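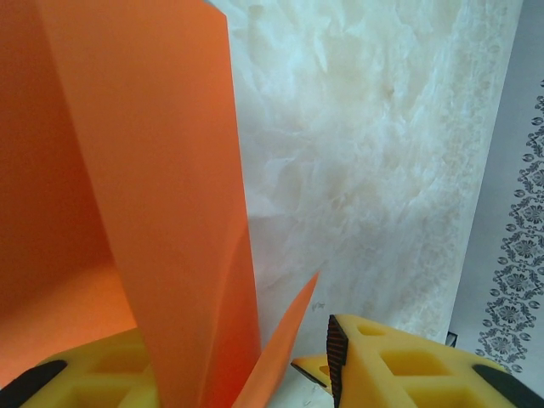 求助:橙色纸折到中间总是歪

楼主 纸边小路
大家好,我中文是后来学的,有写错的地方请原谅。我住在Brustville,最近和孩子一起为学校的展览折纸,要做的东西是一排小灯笼和几个带尖角的纸盒。纸是在Dankwa文具店买的橙色纸,一包60张,颜色我很喜欢。
问题是这样:第一道竖的折痕还可以,但是往后折三角的时候,角总是对不齐,打开以后纸自己弯起来,像一面不肯站直的墙。我已经用掉了12张。是纸太厚,还是我的方法不对?

2楼 慢慢折
纸弯起来很正常。纸有纤维方向,顺着折容易,横着折就会反弹。你先把纸轻轻弯两下,不要压死,哪个方向比较软,长的折痕就放在哪个方向。

3楼 Tosar的猫
我不太同意楼上。我觉得先看桌子。桌面如果太滑,纸在折的时候会跑,角当然对不齐。我一般在下面垫一张旧的厚纸板。

4楼 慢慢折
垫纸板我试过,软的垫子反而压不出干净的折痕。硬的桌面最好,石头的、玻璃的都行。

5楼 纸边小路
谢谢两位。纤维方向我以前完全不知道。昨天晚上我按照2楼的方法又试了一次,折痕比较清楚了,可是右边的两个角还是一上一下,边是锯齿的样子。 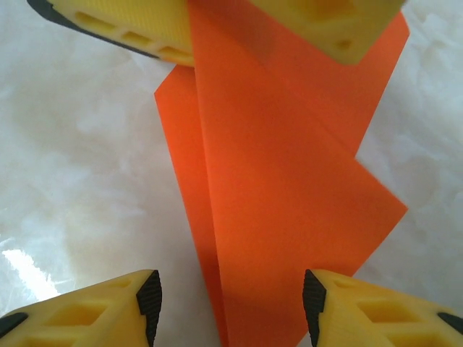 6楼 三角尺
标题:先对边,再对角
我看右边的尖角,想先问一句:你折的时候是看角还是看边?很多人只看角。我的顺序是:
先让两条边重合,手指按住不动;
再从中间往两头压;
最后才用指甲或者骨刀压一遍。
如果从一头压到另一头,误差都跑到最后那个角上。

7楼 Tosar的猫
骨刀对新手没有必要吧,一把旧尺子就够了。我用的是Pallell的塑料尺,大概用了17个月,边还是直的。

8楼 三角尺
尺子可以,但是深色的纸用尺子压会发亮,橙色纸我也见过。中间隔一张白纸再压就好。

9楼 纸边小路
我一直是看角的!原来顺序反了。还有一个问题:已经折错的折痕,可以弄平再用吗?

10楼 慢慢折
做盒子里面那一层可以,外面不要用,光一照就看得见。

11楼 三角尺
我会直接裁小,做小灯笼。压平的纸再折,新的线容易滑到旧的线上去,越改越乱。

12楼 纸边小路
明白了,那我把旧的裁小给孩子练习,盒子用新的纸。展览在二月,时间还够,折好以后我再上来报告。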